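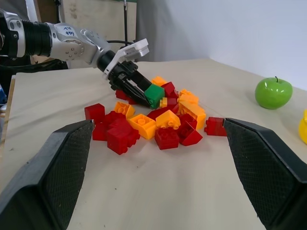

Toy bricks in red, orange-yellow and green on a beige cloth

Zarnside Jewelry – Customer Support
Ticket subject: Product reviews showing on the wrong ring
Status: Resolved
Priority: Normal
Opened by: Moataz Ghoneim, store content
Assigned to: Anas Belhaj, web support

Moataz Ghoneim, 9:12 am
The page for the Ait Brahim sapphire band in white gold is showing reviews that belong to a different ring. The band went on the site in July and had 2 reviews when I last checked. Now it says 31. Most of them talk about a yellow gold signet, and one complains that the engraving was too shallow. The sapphire band can't be engraved. A customer wrote in this morning to ask how to add initials, so people are reading these.

Anas Belhaj, 9:40 am
Thanks. I can see it on my side as well. Please send the stock codes for the band and for the signet you think the reviews came from. Also, did anyone edit either page this week?

Moataz Ghoneim, 9:58 am
Stock codes sent by email. The signet is from the Redus line. I changed the ring size list on the band yesterday afternoon and saved it. I didn't touch the reviews tab.

Anas Belhaj, 10:35 am
What I have checked so far:
Cleared the page cache. No change.
Opened the page in a private window and on a phone. Same 31 reviews.
Looked at the signet page. It also shows 31, so the reviews have not moved. Both pages are pulling the same set.
Checked the star rating in search results. It still has the old score for the band.

The review widget is run by Prernum and it matches reviews by family code, a separate field from the stock code. The band and the signet now have the same family code. My guess is that the size list was copied over from the signet and the code came with it.

Moataz Ghoneim, 10:51 am
Yes, I used "copy sizes from" and picked the signet. It has the full list including half sizes. I have done that before on other rings.

Anas Belhaj, 11:20 am
That would do it. The copy tool was updated last week and it now takes the whole variant block – sizes, family code and gift box option. I have put the old family code back on the band and asked Prernum for a resync. They say to allow 55 minutes.

Please check the gift box option on the band while we wait. It is set to the large box and I don't know if that is right.

Moataz Ghoneim, 11:34 am
It should be the small box. Changed and saved.

Anas Belhaj, 12:26 pm
Resync finished. The band shows its own 2 reviews and the signet still has all of its own. Search results may lag until tomorrow.

Until the copy tool is fixed, type the sizes in by hand or send me the list and I will load it. I have opened a separate ticket for the tool.

Moataz Ghoneim, 1:05 pm
Looks right here too. I have replied to the customer about the initials. OK to close.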